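Start Entdecken Themen Listen Anmelden
Suche Beiträge, Personen, Themen … Suchen

Lena Kubiak
Deckel-Thread, August-Ausgabe

1/
so. Küchenschublade unten links geht seit Tagen nicht mehr zu. Heute wird sortiert. Dosen, Flaschen, Gläser, Deckel, alles raus. Ich schreib mit, sonst hör ich nach der Hälfte auf.

2/
Stand 8 Uhr früh: Kaffee, alles auf dem Boden. Zu viele Deckel, zu wenig Dosen. Wie immer eigentlich. Wo gehen die Dosen hin?? Bei der Arbeit vermutlich. Im Gemeinschaftskühlschrank. Auf ewig.

3/
Regel für heute: jeder Deckel kriegt genau einen Versuch an jedem Gefäß, das halbwegs nach der Größe aussieht. Passt = bleibt. Passt nicht = Kiste am Fenster. Keine Diskussion mit mir selbst.

4/
Die Saller-Dosen zuerst, die eckigen. Gehen schnell, da steht die Größe im Boden. Danke an wen auch immer. Fünf Paare, alle komplett, gestapelt, Deckel drunter. Schönster Moment des Tages, ab jetzt gehts bergab.

5/
Troner. Oh je. Drei Generationen, sehen alle gleich aus, passen alle nicht aufeinander. Die alten haben die Laschen schmaler. Wer sich das ausgedacht hat soll mal meine Schublade aufräumen.

6/
Nachtrag zu Troner weil gefragt wurde: ja, man kann Deckel nachbestellen. Hab ich letztes Jahr gemacht. 10 Euro mit Versand für einen Deckel, und dann war es der für die neue Serie. Liegt jetzt auch in der Kiste.

7/
Kurzer Umweg: Schraubgläser. Die behalte ich fast alle, Marmelade kommt im September, meine Schwester bringt Zwetschgen. Aber die Deckel mit Rost am Rand sind jetzt weg. Auch die mit Gurkengeruch. Den kriegt man nicht raus, hab Natron probiert, Essig probiert, Sonne auf dem Balkon probiert. Gurke.

8/
Mein Freund kommt rein, sieht den Boden, geht wieder raus. Verständlich

9/
Flaschen. Die von Flirkis mit dem großen Drehverschluss sind super, leider ist bei einer die Dichtung weg. Einzeln gibts die im Laden hinten an der Zawadzka, der Mann hat ein ganzes Schubfach voll davon. Merken: Flasche mitnehmen, nicht nur nach Augenmaß. Letztes Mal dreimal hin und her.

10/
Für alle die fragen, wie ich Deckel aufbewahre: hochkant, in einem alten Brotkasten, nach Größe. Eckige links, runde rechts. Hält ungefähr bis Weihnachten und dann schmeißt jemand die Käsereibe rein.

11/
Mittagspause. Nudeln von gestern, aus einer Dose ohne Deckel gegessen, die mit Teller abgedeckt war. Genau wegen sowas mach ich das hier.

12/
Weiter. Die ganz kleinen, für Dressing und so. Hab sie in ein Sieb getan und heiß abgespült, dann aufs Handtuch. Tipp: nicht in die Spülmaschine oben, die fliegen runter auf die Heizung und dann riechts. Frag nicht.

13/
Eine Dose gefunden mit 438 auf Klebeband drauf. Kein Datum, keine Uhrzeit, keine Ahnung. Gramm? Leergewicht vom Sauerteigglas vielleicht? Gewogen: nein. Schrift ist meine. Ratlos.

14/
Zwischenstand, gezählt weil ihr gewettet habt: 37 Deckel ohne Partner. SIEBENUNDREISSIG. Die Rostigen von vorhin sind da nicht mal dabei.

15/
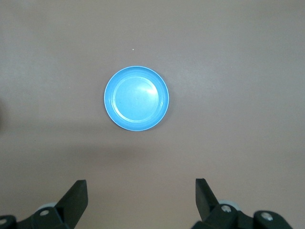 Runde Deckel ohne Aufdruck sind die schlimmste Sorte, keine Marke, keine Größe, nix zum Nachschauen. Einer beschäftigt mich besonders. Himmelblau, Plastik, Rand leicht hochgezogen, innen nochmal eine kleinere Scheibe abgesetzt. Hab ihn an allem probiert was rund ist, Flaschen, Gewürze, sogar die Thermoskanne. Nichts. Kennt den jemand? Bitte vor dem Abendessen, danach ist die Kiste zu.

16/
Bisherige Vorschläge zum Blauen: Milch, Weichspüler, Seifenblasen, irgendwas vom Campen. Milch kaufen wir in der Tüte. Weichspüler benutz ich nicht. Seifenblasen könnt sein, Nichte war im Juli da.

17/
Nichte befragt (per Sprachnachricht von ihrer Mutter). Antwort: "meine waren rosa". Gut. Danke.

18/
Kiste am Fenster ist jetzt zu. Großes Plastik geht zum Wertstoffhof, die hübschen runden nimmt der Kindergarten zum Basteln und Stempeln, hab angerufen, die freuen sich wirklich. Vorher alle nochmal durchs Spülwasser. Den Blauen behalt ich noch bisschen, liegt sonst wieder eine Woche später die passende Flasche da.

19/
Schublade ausgewischt, Krümel von mehreren Jahren. Brotkasten wieder rein, Dosen ineinander, Gläser nach hinten. Geht zu! Mit einem Finger! Hab sie ca. zwanzig mal auf und zu gemacht.

20/
Nächstes mal: Gewürzregal. Da steht Kümmel den hab ich beim vorletzten Umzug schon mitgenommen. Wer Umfüllgläser abzugeben hat, am liebsten mit Deckel, bitte melden

Mehr von Lena Kubiak
Gefrierfach abtauen ohne Überschwemmung, ein Versuch
Welche Troner-Serie hab ich? Sammelthread
Zwetschgenmus im Ofen, meine Zeiten
Dichtungsringe messen mit Schnur
Wohin mit alten Pfannen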